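Flonlow Opens Plosar, a Free Help Library for Home TV and Audio Setups

New online resource gives plain-language steps for picture, sound and cable problems

Flonlow is very happy to announce the launch of Plosar, a free online library of setup and troubleshooting guides for televisions, soundbars, streaming boxes and all the odds and ends that connect them. The library opens to the public in June with 1,545 guides, and every one of them can be read without an account, a subscription or a password you will have forgotten by the weekend.

Anyone who has crouched behind a TV stand with a flashlight between their teeth will understand why we wanted to do this. Manuals get thinner every year, the ports keep moving to new spots, and the menus change their names after an update (last month it was "Sound Output," and now it lives under "Devices"). Our support desk has been hearing about these things for a long time, and a good many of the guides in Plosar began as notes that our own agents kept taped beside their phones.

Readers can start with a symptom, such as a black screen with normal sound, voices that run behind the picture, or a remote that works only from one end of the couch. From there, each guide moves from the simplest check to the more involved ones. Most fit on a single page when printed, and the type is large enough to read from the floor.

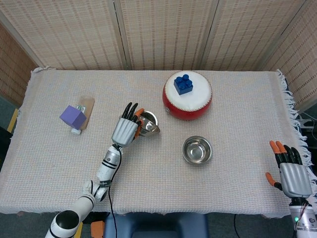
What Readers Will Find at Launch

The guides are sorted into 44 topics, from first-time wall mounting to getting an older DVD player to show up on a newer set. Two sections have been especially popular with the families who tried Plosar early. The first is a cable finder, which asks what is plugged into what and then suggests the right type and length. The second is a picture settings section that explains brightness, contrast and motion smoothing in everyday words, with suggested starting points for sports, movies and daytime viewing in a sunny room.

There is also a section on sound, prepared together with our friends at Cao, the speaker maker. It covers soundbar placement, volume that jumps between channels, and pairing wireless speakers without waking the whole house. We are grateful for their patience with our many, many questions.

Printed Copies for Libraries and Senior Centers

We know that a help page isn't much help when the internet is the thing that has stopped working. With that in mind, Flonlow and the print shop Ukitz will offer up to 2,000 free printed starter booklets to public libraries and senior centers. The booklet covers the basic connections, a short glossary and the 2 reset procedures our agents recommend most often. Requests can be sent through the Plosar contact page, and booklets will ship in the order requests arrive.

About Flonlow

Flonlow provides phone and online support for home entertainment equipment, including televisions, audio systems and streaming devices. Our phone lines open at 8 a.m., and we are always glad to hear from customers, even when the answer is that the input was set to HDMI 3 all along.

Media Contact

Flonlow Press Office, through the contact form on the Flonlow website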